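Sindik, programa para gestionar alquileres: opinión tras una temporada de uso

12 de enero de 2020
Por Brittany Gagnon

Llevo siete pisos en alquiler, cinco de ellos en el mismo edificio, y hasta la primavera pasada lo hacía todo con una hoja de cálculo. En abril contraté Sindik, en la versión para propietarios particulares. Pago 224 euros al año, con los contratos y los recibos incluidos.

El alta es sencilla. Se crea una ficha por vivienda con la dirección, los metros, la referencia catastral y la fianza depositada, y después se asocia el contrato. Tardé una tarde en meterlo todo. La importación desde hoja de cálculo existe, pero me descolocó las fechas y acabé escribiéndolas a mano.

Lo que más uso es el aviso de vencimientos. El programa manda un correo dos meses antes de que termine cada contrato y otro cuando toca actualizar la renta. El cálculo de la actualización hay que revisarlo, porque redondea a euros enteros y no deja cambiarlo.

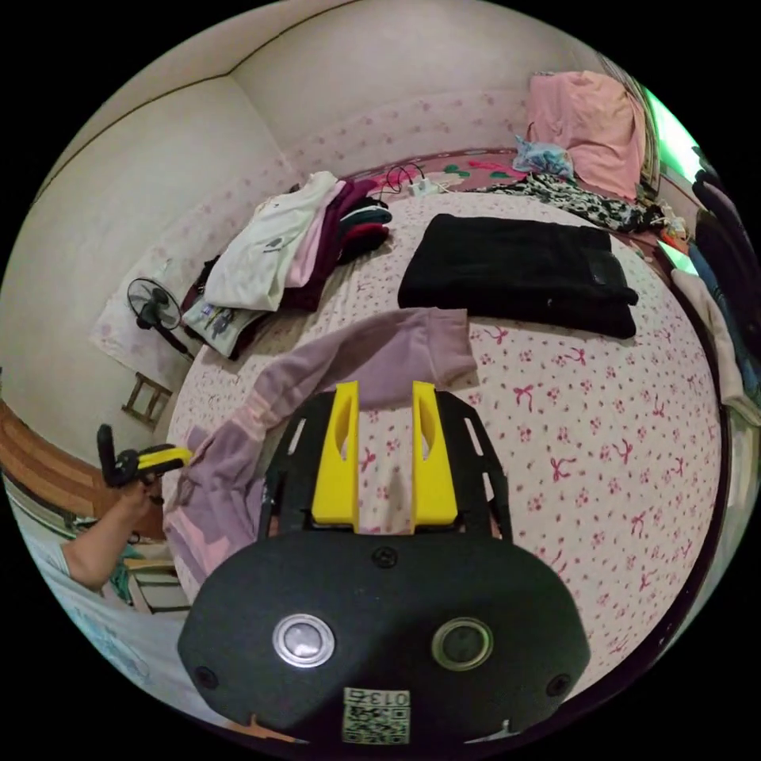

Los recibos salen en PDF y se envían solos el día que uno elija. Si un inquilino paga en dos veces, el segundo ingreso queda como pendiente de asignar y hay que entrar a casarlo. En el piso de la calle Grometitz me pasa todos los meses.

El apartado de incidencias es flojo. El inquilino puede abrir un aviso desde el móvil y adjuntar fotos, pero no se puede reenviar al fontanero sin descargarlo antes. Nghĩa Hoàng, que lleva fincas en otra zona, usa Flindham para esto y está más contento, aunque paga bastante más.

La atención al cliente contesta por correo, normalmente al día siguiente. Por teléfono no lo he conseguido nunca.

A favor: avisos de vencimiento, recibos automáticos, precio.
En contra: importación de datos, pagos partidos, incidencias.

Para quien tenga uno o dos pisos no creo que compense. Yo he renovado otro año.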